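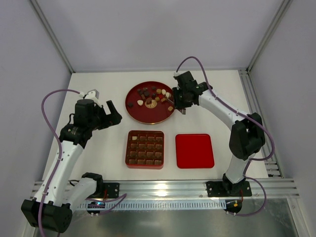
Mirta Garrido thinks I'm being unfair to cheap grippers. She wrote to me in November, after my column on the Plernedell controller, to say that two fingers are enough for nearly anything a person would pay a small arm to do, and that people who go shopping for fancier hands are mostly buying their way out of writing better software. A pair of fingers that opens and closes, she said, has the great advantage that you can understand it when it fails.

I agree with that last part. I have trouble with the rest, and I've spent enough evenings on it now to say why.

Start with chocolates. They have become my favorite test for any pair of small arms, and I've come to distrust every comparison that uses wooden blocks in their place. A wooden block forgives you. You can squeeze it twice as hard as you need to, pick it up crooked, drop it from an inch too high, and it sits there looking like a success. A chocolate keeps a record. It takes a dent, it smears, it sticks to the finger for a moment after the finger has let go. Ask an arm to move chocolates between a tray and a box with little compartments and you find out a lot about the gripper, and even more about whoever tuned the closing force.

The vendors know this, I suspect, and that may be why their demonstration clips are so fond of blocks. Grinus sent me a comparison sheet in the fall with 408 trials on it and a success rate of 93 percent. Very nice. I read it three times looking for the word "success" to be defined, and it never was. Did the piece have to end up in the right compartment? Did it have to be the right way up? Would you have eaten it? If the arm knocked its neighbor sideways on the way out, did that count against it? I wrote and asked. I got a friendly answer with another clip attached, and the clip had blocks in it.

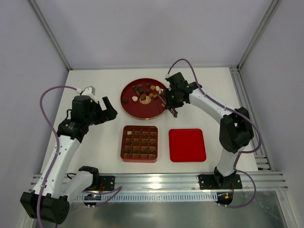

Then there is the matter of two arms. Everybody wants two arms now. I understand the appeal, since we have two ourselves and we're vain about it, but I'd like to see more people test whether the second one is earning its keep. In most of the bimanual trials I've watched, one arm does the job and the other hangs in the air like a guest who has been told not to help. You've bought twice the joints and twice the cabling, and you've taken on a new way to fail, which is the two of them meeting over the same dish. If the second arm isn't holding something steady or passing something across, run the trial again with it parked and compare the numbers. I've asked for that comparison from Bomell and from Echeverría both. Bomell said it was a good idea. Echeverría said their customers weren't asking for it.

Well, I'm asking for it.

I'll give the cheap hands this much. When the pieces are close together, a slim finger beats a clever one. I borrowed a soft, three-lobed gripper for a few weeks and loved it on fruit, and it was hopeless at reaching into a divided box, where there's no room on either side of the thing you want. It was like trying to pick up a coin in mittens. Mirta would say that proves her point, and on that day, with that box, it did.

But look at what people do next with their two plain fingers. They hand them a tool. Tongs, usually. The idea is that the robot doesn't need a better hand if it can hold the thing a person would use, and I think this is where the argument for simplicity quietly stops being simple. 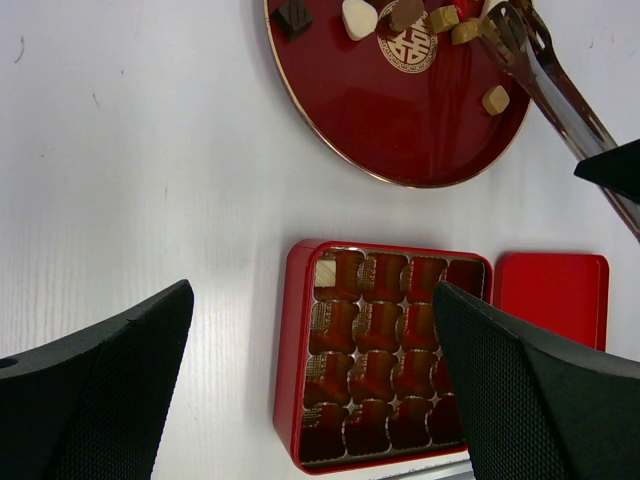 A person holding tongs feels through them. You know when the far end has touched the plate, and you know when a piece is starting to turn between the jaws, because your palm tells you. Two fingers with a bit of texture on them get very little of that. They can squeeze and they can let go. Now the grip on the handle has to be firm enough that the tool doesn't rotate, and at the same time it has to vary, because that same squeeze is what closes the far end on something soft. You've asked one motor to do two jobs that pull against each other. And if the tool slips a few degrees in the grip, every position you worked out for the tip is wrong, and the arm will go on believing it.

The usual reply is that the camera will sort this out. Put one at the wrist, put another one up on a stand, and let the policy learn. Maybe so. I've seen it work on a good day. What I want to know is how it does on the day somebody bumps the stand, or with a shiny dish under a bright light, or with a cream piece on a pale table. A wrist camera gives you a wonderful look at your own fingers, and sometimes those fingers are sitting right over the part you needed to see. I have yet to read a spec sheet that says how much of the view the gripper itself takes up. It would be an easy number to print.

So my rule for next year, for anyone who sends me hardware or figures, is short. Give me 20 trials in a row, with no cuts, on something that bruises. Tell me before you start what counts as a miss. If there are two arms, do it again with one. If there's a tool, let me see it picked up from the table by the robot, with no person putting it in the grip first.

Mirta has already told me she thinks her side will do fine under those terms. She may be right about the plain boxes and the slim fingers. On the tongs I'm still waiting, and I've told her I'll print whatever she sends.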